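The Week of the Stuck Grip – Gallery
Reading time: 2 minutes

Welcome back, friends of the Potdale kitchen project! In May we finally met the fault that Lerato Visser had been warning us about since winter, and I promised a few of you that I'd put up a page about it. In short, the hand would take hold of a cup quite nicely and then, every so often, refuse to let it go. Out of 434 dishwasher runs, 21 ended that way, and I can tell you that each of those was a long wait with somebody's finger hovering over the stop button.

Dishwasher open, cup in the left hand
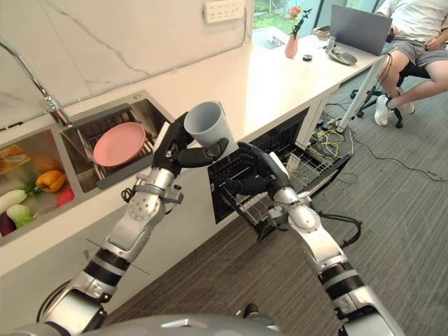
A close look at the fingers and that big thumb, over the carpet
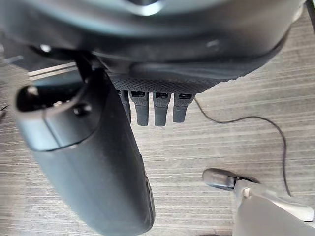
Lerato traced the trouble to a release signal that was getting dropped when both arms were busy at once, so the hand simply never heard that it was time to open up. She has added a second check, and a 15-second limit after which everything stops and a person steps in – which I sleep better for, I must say. We're going to run the whole set again before we let anyone near it with real china.

Related galleries
Sugawara Visit, Spring
Festalow Open House
Cable Wear: What We Replaced

Contact Zonside | © Zonside | Back to top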